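Keeping a Hand-Held Gripper Station in Calibration
Speaker notes, Lok-yiu Yip
Revised 5/17/19

Slide 1 - Title
Say name, group, and that the talk covers one station only. The Trovon station is a table, two hand-held grippers and the tracking stands. The arm cell that plays the motions back is Clevedard's subject and I will not get into it. Questions at the end, except on units. Stop me on units.

Slide 2 - What drifts
Three items drift on this station: the cube mounts, the jaw zero, and the table position relative to the tracking frame. The software does not drift. When Kao opened a ticket last August saying the software had drifted, the cause was a cube mount screw backed out by half a turn.
Half a turn gave 6 mm of error at the fingertip. Pause here, people write this number down.

Slide 3 - Cube mounts
Each gripper carries a marker cube, clamped to the body. The pose of the fingertip is computed from the pose of the cube through a fixed offset. If the cube rotates on its mount, the offset is wrong and every recorded pose is wrong by the same rotation.
Check: hold the gripper body, put two fingers on the cube, twist lightly. Any movement is a fail. Do not retighten and carry on. Retighten, then redo the offset.
Thread locker: medium grade only. We used the strong grade once and had to replace the mount to get the cube off.
Marker faces: wipe with a dry cloth. Alcohol lifts the print at the corners, and corner detection goes first. Replace a face when an edge has lifted, even if it still reads.

Slide 4 - Offset procedure
Put the fingertip in the pivot block. Swing the gripper through as much of a cone as the block allows and keep the tip seated. Record 80 poses. The solver returns an offset and a residual.
Accept under 0.6 mm. Between 0.6 and 1.0, repeat once. Over 1.0, go back to slide 3.
Left and right grippers have separate offset files. They have been swapped before. The file name now carries the cube number, and the loader refuses a mismatch.

Slide 5 - Jaw zero
Close the jaw on nothing, read the encoder, store as zero. Then close on the 19 mm gauge block and read again. The two readings give the scale.
The linkage wears at the pin. Wear shows up as a zero that reads differently depending on whether the jaw was closed fast or slowly. Close it slowly five times and fast five times. If the two groups separate, change the pin. Spare pins are in the Vumetport drawer, in the bag marked with the pin diameter.

Slide 6 - Cables
Most faults that get reported as tracking faults are cable faults. Strain relief goes at the gripper end, with a loop large enough for the operator to reach the far side of the table without tension.
Floor runs: check the plug at the power strip, then the connector at the gripper, then swap the cable. In that order. Log the swap.

Slide 7 - Check with an operator
Let the slide sit for a few seconds before talking.

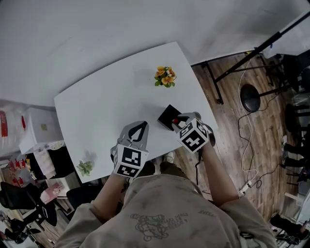
Slide 7. Both grippers on the table, right jaw closed against the black box.

Point at the cubes first. Faces have to stay clear of sleeves and of the other gripper. Then point at the cable on the right gripper and refer back to slide 6.
The closing check needs a rigid object. Soft objects hide a bad jaw zero - the reading looks plausible at any width.
Table position: one reference touch at each corner before the operator starts, same gripper, same order. If any corner has moved more than 2 mm from the stored value, redo the table registration. A bumped table leg is enough to do it.

Slide 8 - Intervals
Twist check: every session.
Corner touches: every session, and after anyone moves the table.
Jaw zero: daily.
Offset: weekly, and after any drop. A drop counts even if the cube looks fine.
Pin: on wear only. Our longest so far is 17 weeks.

Slide 9 - Open items
The residual limit on slide 4 was set on the first pair of grippers. The second pair has a longer finger and the limit probably needs to scale with it. No data yet.
The pivot block is wearing at the seat. A replacement is on order in hardened steel.
Contact details are on the slide. Leave it up during questions.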